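4.3 Setting a low-visibility warning on the Mundov roadside unit

Complete section 4.2 before starting. The unit must be mounted and connected to the Lullden controller.

1. Open the controller and select Alerts, then Fog.
2. Set the visibility threshold to 600 feet.
3. Set the warning speed to 38 mph.
4. Enter the site code. The Toft underpass uses 1649.
5. Press Save and wait for the green light.
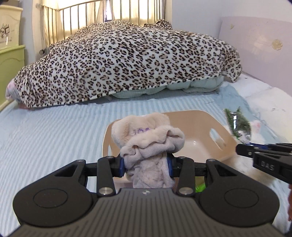
Fig. 6. Pink fabric item held in front of a beige basket.

Note: The sign does not change until two readings in a row fall below the threshold.

CAUTION: Do not stand in the traffic lane while testing the sign. Close the lane first.

6. Press Test. The sign shows REDUCE SPEED and both beacons flash.

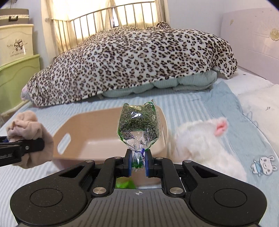
7. Press Test again to clear the message. If the beacons keep flashing, turn the unit off at the cabinet and repeat from step 1.
8. Record the threshold and site code on the cabinet card.

Note: Units shipped before August use the older Usach menu. On these units, Fog is listed under Weather, and the threshold must be entered again after a power loss.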